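ok rewatching the old Hiseck show, all of it. the one about the lighthouse dog. thread bc I have no self control

theme tune still gets me. 5 notes and I'm eight years old on the rug 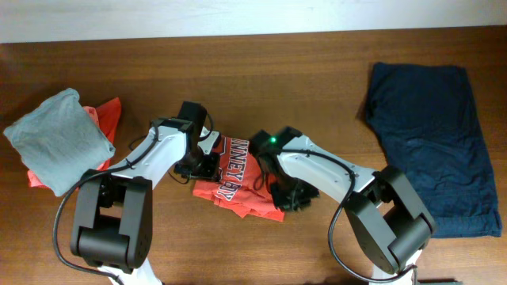 Episode one is slower than I remembred. Almost no talking till the storm. Then the dog finds the boat and bam, that's the whole series set up. Orange was the color of the coast guard kid's shirt, same sort of orange as the tee with the big navy letters, and I wanted one SO bad. Mom said no.

The books came first btw. Irja Leinonen wrote 2, the show used maybe half of one

in the book the dog is old and kind of mean. TV dog opens doors and reads maps?? 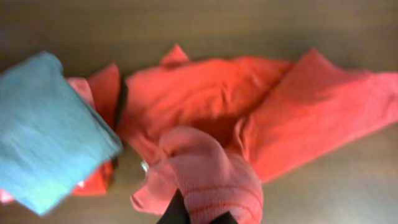
Light blue, folded.

Episode with the smugglers: still great. Episode with the circus: skip. Vininholm harbor is clearly one street filmed from both ends

Niilo Lahtinen as the keeper tho. barely speaks, eats soup, best thing in it

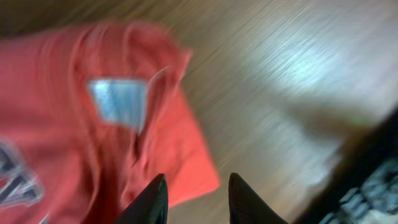
Red shirt, blue patch

Finale. They send the dog to the mainland and I was a wreck, again. the book ends way earlier, he just goes to sleep by the stove 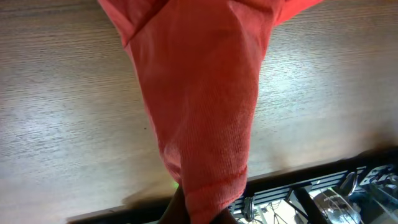
Oona Koivisto

anyway reading book two next. Paperback, 50 cents, somebody wrote "too sad" inside the cover. starting tonite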